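Sneha Tripathi @plullow_notes

1/ Hardwax oil vs. water-based lacquer on pale wood tabletops. Short thread.

2/ Oil cures slowly. Plan on 40 hours between coats at shop temperature, longer in January.

3/ Lacquer dries fast but raises the grain. Sand lightly after coat one, then leave it alone.

4/ Scratches: oil can be spot repaired. Lacquer usually means sanding back the whole top.
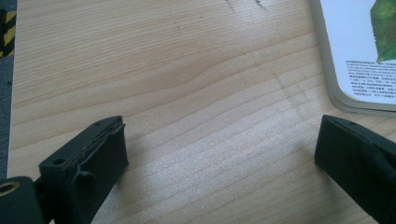
5/ Elias Karam asked about sheen. Matte hides sanding marks better than satin, and it burnishes where forearms rest.

6/ Wipe with a damp cloth. No ammonia cleaners on either finish.

1115 views · 2 replies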